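Pamo sucht Mitarbeiterinnen und Mitarbeiter (m/w/d) für Warenprüfung und Aufbau von Kleinmöbeln und Ordnungssystemen

Teilzeit, 20 bis 30 Stunden pro Woche
Standort: Hopkin, Halle 8
Kennziffer: 2921
Beginn: nach Absprache, spätestens Anfang Dezember

Über uns

Pamo vertreibt Aufbewahrung für Haushalt, Büro und Ladenbau. Zum Sortiment gehören Regaleinsätze, Schubladenteiler, Boxen, Präsentationsaufsteller und kleine Tischregale aus Acryl, Holz und Metall. Derzeit führen wir 604 Artikel. Die meisten davon kommen flach verpackt bei uns an, werden stichprobenweise geöffnet, zusammengesetzt und geprüft und gehen danach entweder zurück ins Lager oder in die Musterausstellung. Unter dem Namen Vundura bieten wir außerdem eine eigene Reihe durchsichtiger Tischregale und Boxen an, die wir im kommenden Jahr erweitern wollen. Für diese Reihe und für das laufende Geschäft suchen wir Verstärkung im Prüfraum.

Ihre Aufgaben

Sie öffnen Musterkartons, vergleichen den Inhalt mit dem Lieferschein und setzen die Teile nach Anleitung zusammen. Fehlt etwas oder passt eine Nut nicht, halten Sie das im Prüfbogen fest.

Sie kontrollieren Oberflächen auf Kratzer, Klebereste und Trübungen. Bei Acrylteilen wird jede Platte vor und nach dem Zusammensetzen gegen das Licht gehalten.

Sie stellen die fertigen Stücke auf dem Prüftisch ab und kontrollieren, ob sie eben stehen, ob Zwischenböden waagerecht sitzen und ob Deckplatten bündig abschließen.

Sie räumen Fächer probeweise ein und wieder aus. Dafür liegt ein Satz Gegenstände bereit (Tassen, Dosen, Stifte, Hefte, Kosmetikflaschen), der nach jedem Durchgang vollständig in die Kiste zurückkommt.

Sie arbeiten an den Aufbauanleitungen mit. Wenn ein Schritt unklar ist oder die Reihenfolge nicht stimmt, schreiben Sie einen Vorschlag dazu. Diese Vorschläge gehen direkt an die Redaktion der Anleitungen.

Sie verpacken geprüfte Ware neu, beschriften die Kartons und bringen sie mit dem Rollwagen ins Lager. Die schwersten Kartons wiegen 15 kg, größere Möbel werden immer zu zweit bewegt.

Was Sie mitbringen

Eine bestimmte Ausbildung ist nicht erforderlich. Erfahrung in Lager, Werkstatt, Dekoration oder Einzelhandel ist von Vorteil. Wichtig ist, dass Sie ruhig und genau arbeiten, auch wenn derselbe Artikel zum zwanzigsten Mal auf dem Tisch steht. Sie sollten Deutsch so gut lesen und schreiben, dass Sie eine Anleitung verstehen und einen Prüfbogen in ganzen Sätzen ausfüllen können. Grundkenntnisse in der Tabellenkalkulation reichen aus, die Eingabemaske wird während der Einarbeitung erklärt.

Die Tätigkeit wird überwiegend im Stehen ausgeübt. Eine Stehhilfe kann gestellt werden. Bitte geben Sie in der Bewerbung an, falls Sie beim Heben eingeschränkt sind, wir teilen die Aufgaben dann entsprechend ein.

Was wir bieten

Unbefristeter Vertrag nach sechs Monaten Probezeit
Feste Arbeitszeiten zwischen 7:30 Uhr und 16:00 Uhr, keine Wochenendarbeit
30 Tage Urlaub, bezogen auf eine Fünftagewoche
Arbeitskleidung und Baumwollhandschuhe
Zuschuss zur Monatskarte
Personalrabatt auf das gesamte Sortiment
Einmalige Prämie von 1000 Euro brutto nach bestandener Probezeit

Die Vergütung richtet sich nach Vorerfahrung und wird im Gespräch besprochen. Eine Aufstockung der Stunden ist nach dem ersten Jahr möglich.

Einarbeitung

Die Einarbeitung dauert etwa vier Wochen. In der ersten Woche arbeiten Sie nur mit kleinen, zweistöckigen Tischregalen und einfachen Boxen. Diese haben wenige Teile, und Fehler lassen sich gut erkennen. Danach folgen Schubladeneinsätze und Teile mit Verschraubung, zum Schluss die Aufsteller für den Ladenbau.

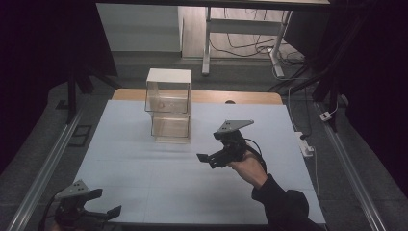

Durchsichtige Artikel werden grundsätzlich zuerst leer beurteilt und erst danach befüllt. Der Prüfbogen hat dafür zwei getrennte Spalten, eine für das leere und eine für das eingeräumte Fach. Wer neu anfängt, füllt in den ersten Tagen beide Spalten gemeinsam mit einer erfahrenen Kraft aus. Ab der dritten Woche prüfen Sie eigene Posten, und es wird nur noch stichprobenweise gegengelesen.

Zweiter Standort

In Drololwood unterhalten wir ein kleineres Lager mit Retourenannahme. Vertretungen dort kommen vor, werden aber mindestens eine Woche vorher angekündigt. Die Fahrzeit gilt als Arbeitszeit. Wer nicht nach Drololwood fahren kann, schreibt das bitte in die Bewerbung, es ist kein Ausschlussgrund.

Bewerbung

Bitte senden Sie uns einen kurzen Lebenslauf und ein Anschreiben von höchstens einer Seite. Zeugnisse bringen Sie zum Gespräch mit. Ein Foto ist nicht nötig. Nennen Sie die Kennziffer 2921, den frühestmöglichen Beginn und die gewünschte Stundenzahl.

Bewerbungsschluss ist der 24. August 2026. Später eingehende Bewerbungen berücksichtigen wir nur, wenn die Stellen noch frei sind.

Bewerbungen nehmen wir über das Formular auf unserer Stellenseite oder per Post an Pamo, Personalstelle, Halle 8, Hopkin entgegen. Unterlagen auf Papier werden nicht zurückgeschickt, bitte reichen Sie nur Kopien ein. Zum Gespräch gehört eine bezahlte Probearbeit von zwei Stunden, bei der Sie drei Artikel zusammensetzen und einen Prüfbogen ausfüllen. Geschlossene Schuhe sind mitzubringen.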